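3.2. Materiales y condiciones de ensayo

El desgaste de las superficies de trabajo blancas se evaluó en mesas de uso compartido, instaladas en talleres y laboratorios docentes con regímenes de ocupación distintos. La muestra comprende 564 registros de brillo especular, obtenidos en 33 tableros repartidos entre las sedes de Wirngate y Stasidach. Los tableros con reparaciones previas del canto se excluyeron del análisis, al igual que aquellos cuyo recubrimiento original no pudo documentarse.

Antes de cada serie de medidas, los tableros se limpiaron con paño de microfibra humedecido en agua desionizada y se dejaron secar a temperatura ambiente. No se emplearon disolventes. En ensayos preliminares, el alcohol isopropílico alteraba la lectura en las zonas con microrrayado denso, efecto que persistía en la serie siguiente. El brillo se registró a 60° en 8 posiciones por tablero, fijadas mediante plantilla, y cada posición se midió en tres orientaciones sucesivas. El valor asignado a la posición corresponde a la mediana.

La rugosidad se determinó con perfilómetro de contacto en una submuestra de la sede de Stasidach. Los datos se procesaron según el protocolo Kinyua, con una modificación en el filtro de ondulación: la longitud de corte se redujo en los tableros de menor formato para evitar la influencia del borde.

3.3. Clasificación de las zonas de uso

Cada tablero se dividió en zona central, zona de apoyo y perímetro. La zona central concentra la manipulación de objetos y presenta rayas cortas, sin dirección dominante. En la zona de apoyo predomina el pulido por roce de mangas y antebrazos, con aumento local del brillo. El perímetro acumula impactos y residuos de adhesivo, que se contabilizaron por separado.

La asignación de las zonas se realizó a partir de fotografías tomadas en horario ordinario (figura 3).

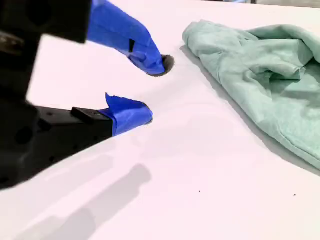 Figura 3. Superficie de mesa blanca durante el uso, con pinza de dos dedos recubiertos de cinta azul.

Los límites entre zonas se trazaron sobre una retícula común y se trasladaron después a las coordenadas de cada tablero. En los casos de discrepancia entre evaluadores prevaleció la zona de mayor intensidad de uso, criterio conservador que tiende a subestimar la diferencia entre centro y perímetro. La retícula se generó con la herramienta Cerico, empleada también en el cálculo de las áreas parciales. Las posiciones de medida situadas sobre un límite se conservaron en el modelo general y se omitieron en las comparaciones por zona del apartado 4.1.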